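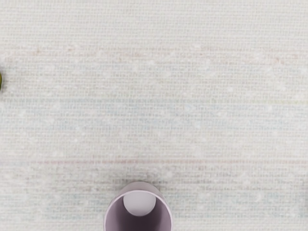 Setting Up the Simulated Tabletop Exercise

Students in the Tetstead robotics course complete this exercise before they are given time on the laboratory arm. All work is done in the Rakena simulator, and each student submits one set of recorded attempts for grading.

Before you begin

Sign in with your course account and open the Clesar project folder. Copy the tabletop template into your own directory. Do not edit the shared copy — other sections use the same file.

Step 1. Load the scene

Open the template and select the wrist view. The light woven cloth should cover the table, and the rim of the gripper should be visible at the bottom center. If the cloth appears as a flat gray area, reload the textures from the Scene menu.

Step 2. Check the starting height

The gripper must start above the cloth. Look for a soft shadow on the weave just beyond the rim. Raise the arm if the shadow is missing, then save the starting pose.

Step 3. Locate the target

A target may lie near the border of the wrist view, with only a narrow part showing. Move the arm sideways in small increments until the whole object is in view. Keep the height constant during this move.

Step 4. Record your attempts

Set the random seed to 2666 and the step limit to 200. Record 6 attempts, returning to the saved pose before each one. Attempts that reach the step limit are kept and graded with the others.

Step 5. Submit

Export the recordings and upload them to the Rundlow course page. Include a short note on any attempt in which the target was not reached. Students who cannot export their files should bring their project folder to Room 217 during laboratory hours.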